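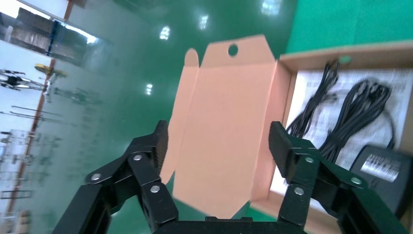

Schritt 3: Kabel und Netzteil in den Karton legen

Voraussetzung ist, dass der Greifer aus dem Bretus-Kit montiert und kalibriert ist (Schritt 1 und 2). Wer die Kalibrierung übersprungen hat, holt sie jetzt nach. Die Software startet den Ablauf zwar auch ohne, die Finger schließen dann aber schief.

Zuerst kommt die Anleitung flach auf den Kartonboden, danach die gewickelten Kabel, zuletzt die Einlage. Bei der Einlage gibt es ein Rundloch und eine kleine Lasche. Beide sind als Orientierung brauchbar, als Griffpunkt taugen sie nicht. Gegriffen wird an der glatten Fläche.

Einstellungen im Menü "Greifen":

Öffnungsweite: 100 Prozent
Schließkraft Kabel: 70 Prozent
Schließkraft Einlage: deutlich niedriger, in kleinen Stufen herantasten
Wiederholversuche: 2

Kabelbunde sind das schwierigste Teil im Ablauf. Der Greifer soll den Bund quer zur Wicklung fassen, möglichst nahe am Binder. Fasst er nur eine einzelne Schlaufe, zieht sie sich beim Anheben lang und hängt später über den Kartonrand. In diesem Fall den Versuch abbrechen, den Bund von Hand zurücklegen und neu anfahren.

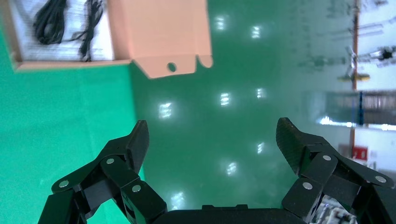
Die Anfahrhöhe stellt man so ein, dass die offenen Finger frei über dem Rand stehen. Im Auslieferungszustand sind 79 mm eingetragen, bei hohen Kartons reicht das nicht. Eine aufgestellte Klappe zählt mit zur Kartonhöhe.

Schritt 4: Erkennung prüfen

Glänzende Böden machen der Kamera Mühe. Spiegelt sich die Deckenbeleuchtung, hält die Erkennung helle Flecken gelegentlich für Papier. Zwei Dinge helfen: eine matte Unterlage unter dem Karton und eine kürzere Belichtungszeit. Die Vorlage von Shaohua Pan aus dem Bretus-Forum enthält passende Werte und lässt sich unter "Profile" importieren.

Danach den Ablauf einmal mit halber Geschwindigkeit durchfahren. Die Hand bleibt dabei am Not-Halt – auch dann, wenn der Trockenlauf ohne Teile sauber war.

Schritt 5: Profil speichern

Profil unter eigenem Namen sichern, sonst überschreibt das nächste Update die Werte. Weiter geht es in Teil 2 mit dem Schließen der Klappen.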